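Workshop notebook, toy sorting table
2023-07-14

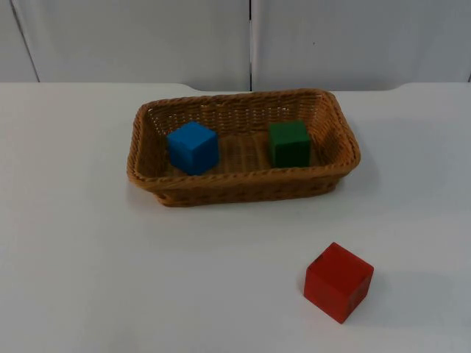
Wicker basket with blue and green inside, red out on the table.

Morning spent on the basket and the colored cubes for the Quaye play kit. The kit needs one container that can live on a shelf, be carried by a child of 3, and hold the cubes without their rolling around or getting lost. We have been going back and forth between a fabric bin, a lidded box and this basket. After today I lean toward the basket, with some reservations written down below.

First, the basket. It is the long rectangular one with the rolled rim, synthetic weave, tan going to honey brown. Supplier is Grinier. They call the color "straw" in the order sheet, and I would not. The sides lean out a little, so the mouth is wider than the floor. Good for small hands reaching in, less good for shelf space. Measured depth on the shelf is fine for the Luveritz unit. Two side by side will not fit unless one is turned, and then it sticks out at the front. Diệp Sầm wants two per unit. I told her one and a half, which did not help.

The weave. Ran a cotton rag along the whole inside and the whole outside, slowly, looking for snags. Caught once on the outside under the rim where a strand end has been tucked back in. Pushed it in with the blunt end of a bodkin and it stayed. Will write to Grinier about the tucked ends. A dab of glue on each would do it, but it has to be done at their end, I don't want us gluing baskets here.

There are small gaps between the strands in the walls. Fine for cubes. Not fine for the pegs in the other half of the kit, which go straight through if they land point first. I tried a handful and had to pick two of them up off the floor. So the pegs need their own bag whatever we decide. Aba Acheampong has a drawstring pattern left over from the December batch and will cut one in the heavier cotton.

Weight. Loaded the basket with sand in bags until the total was 900 grams, lifted by one short side only, held it, put it down. Rim did not pull away from the wall. Did the same from the other short side. Then left it loaded at 700 over the lunch break on two blocks so the floor was unsupported in the middle. A slight sag, which came back when I took the bags out. I would like a longer test than one lunch. Aba says leave it over a night and measure with a straight edge before and after. Will do.

The cubes. Wood, painted by Sorkex in the matte finish. Notes by color, from handling:

Blue — the best of them. Even coat, edges slightly rounded, no drips. A bright color that shows up well against the brown weave, even down on the floor of the basket.

Green — dark. Good paint, no complaint about the surface, but it is a heavy color and against the darker weave of the basket floor it does not stand out much. In the corner by the far wall you have to look for it. Question for Diệp: is that a fault, or part of the game? If children are meant to find it, fine. If they are meant to see three colors at a glance and name them, I would ask Sorkex for a lighter green.

Red — sound. One corner felt sharper than the rest under my thumb. Took it down with fine paper on the offcut cube first to see how the paint takes it, and it leaves a pale spot that needs touching up. Did not touch the good cube. Better to ask Sorkex to round before painting.

Noise. This was Diệp's point from last time and she is right. A cube dropped into the basket from hand height makes a dull knock, much softer than in the lidded box. On the bare white table the same cube is loud. If the kit is going to be used on hard tables we should put a mat in. Felt would do. Add the cost of one felt mat to the sheet before anybody gets used to the present price.

Sorting activity, as it stands in the draft card: "Put the blue one in. Put the green one in. Which one is left?" I ran it myself a few times at the table and then with Aba reading the card aloud. The wording is clear. I would change "left" to "still on the table", because Aba looked to the left side when she read it cold, and a child may too. She thinks the card should also go the other way, starting with everything in the basket and taking one out. Agreed, there is room on the back.

The card number printed on the draft is 131. This is the old number from the stacking card. Needs changing before it goes to print. Diệp has the list.

Cleaning. Wiped the basket with a damp cloth and a drop of dish soap. Water sits in the twist of the rim and takes a long time to go. Standing it upside down on the rack is quicker than right way up. Put that in the care note. The cubes should be wiped, not soaked — Sorkex say so on their own sheet.

To do:
Overnight load test, straight edge before and after.
Letter to Grinier about tucked ends, ask also for a slightly narrower version.
Ask Sorkex for a lighter green sample and rounding before paint.
Aba: peg bag, heavier cotton.
Diệp: new card number, decide on the green, decide one basket or two.
Felt mat, price and thickness.

Fabric bin has gone back in the cupboard under the bench, bottom shelf, in case we change our minds. The lidded box I have kept out, as it is useful for the sand bags.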